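Ketanach Open Day Demonstration Set

README, last changed June 23, 2025

This folder holds the recordings made during our open day in February, when visitors could see how we collect household tasks for robot learning and also try the tools themselves. Please read this file before you open the archives.

Contents

The set has 718 recordings in 38 archives. Each archive belongs to one task and one person. The tasks are of 3 types: folding clothes, arranging a bed, and putting small things back on a shelf. The median recording is roughly a minute long. Seven archives were made by visitors after a short lesson — these are marked "guest" in the index, and the movements in them are slower and less regular.

Naming

Archive names begin with the room code. Bailly is the bedroom, Novo is the kitchen corner. In the kitchen corner only shelf tasks were recorded.

Known problems

The wide lens bends straight lines strongly near the borders. We did not correct this, so please use the calibration file if you need real distances. In some guest archives the left and right tools were exchanged in the index. Stitex, our labeling script, gives a warning for these but does not repair them.

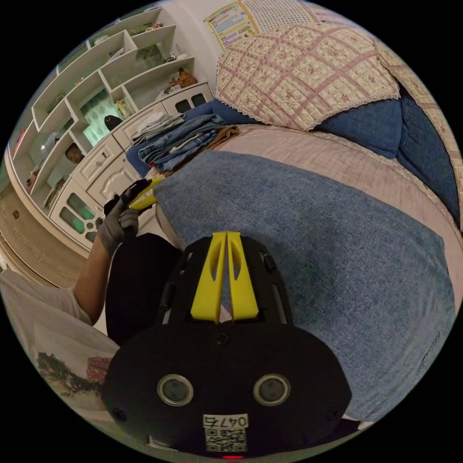
Ketanach Home Manipulation Group

The bedroom recordings use two hand-held tools with yellow jaws, one for each hand. Folded jeans and other clothes are stacked on the bed, near the blue blanket. The operator wears work gloves, and we ask the same from every guest.

Questions about the set, or about the next open day, go to Howard Dunmore. Please write the archive name in your message.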